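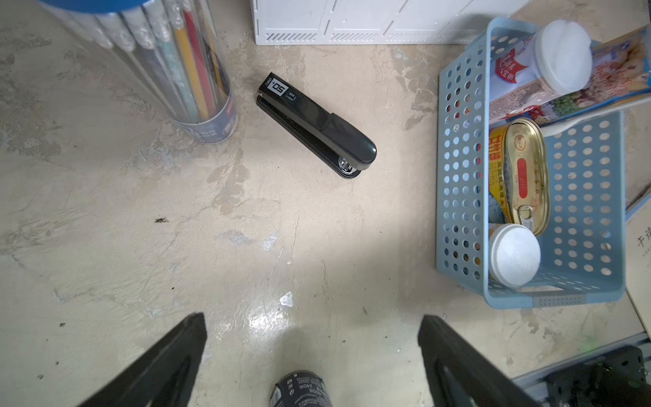

Student Projects / Home and Storage Studies

Everything in Its Basket: Sorting Small Goods and Papers in a Shared Room
Project report, Vatcombe unit, submitted 1 September 2019

1. Background

Our project began in April with a simple question. When people share a small room, why do the food, the stationery and the papers become mixed so quickly, and which holders help to keep them apart? In the Trelevden residence, where I live, the storage room is used by 27 students. Most of them keep there a few tins, some pens and the printed notes from their classes.

My budget was 100 dollars. For this reason I did not buy cupboards or drawers. I used open holders only, which can stand on the floor or hang on a wall.

2. Materials

The main holder for food is a light blue plastic basket with holes in its sides and bottom. I chose a perforated basket for two reasons. Crumbs can be shaken out, and a person can see a little of the content from the side. Tall containers with caps stand inside it, and the gold tin with the pull ring lies between them. A flat tin is easily lost under a packet, so it should be placed where the hand can reach it first.

For stationery I did not find one good answer. The pencils stay in their clear plastic tube. The colours can be seen through it, red, yellow, white, teal and pink, and for this the tube is better than any closed pencil case. The weak point is that it is a cylinder and it can lie on its side. The black stapler has no holder at all. In my first plan (named Ren in my notes) it belonged in the food basket, which was a mistake, and in the second plan it has a place on the floor beside the basket.

3. Papers and books

Papers were the hardest part. One resident told me she had more than 1000 pages of notes and did not want to throw away any of them. We tried 2 kinds of holder for papers, a desktop file organizer and a wire rack.

The file organizer is white and has several vertical compartments. A folder or a book with a stiff cover stands well in it. Old booklets are also fine if they are kept in a bundle. Crumpled sheets are a different matter, they take the room of a thick book and they hide what is next to them. My recommendation is to flatten such sheets and put them in a folder before they go in the organizer.

The black wire rack is better for thin booklets, which can be stacked flat. A magazine can lean at the back with its cover to the front, so the reader finds it without touching the pile.

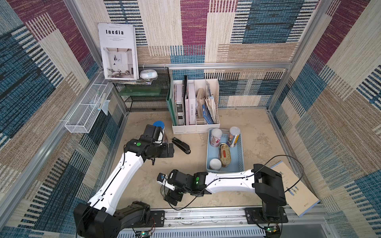 Figure 2. Rack, file organizer and blue basket along the back wall, with the hanging basket on the left.

4. Use of the wall

The hanging basket is white wire mesh and it is fixed with clips. It suits light things, such as a plastic bag. It should not carry tins. With clips the basket can tilt toward the floor, and I would like to test hooks in the next stage.

5. Results and limits

Residents answered a short form, which I adapted from the Lammont course booklet. Food was the group they found most easily, and loose papers were the group they found least easily. Several persons asked for labels on the holders. I did not prepare labels in this stage, and I regret it, as the cost would be small.

The study has clear limits. It was one room, and the residents knew that I was the one asking.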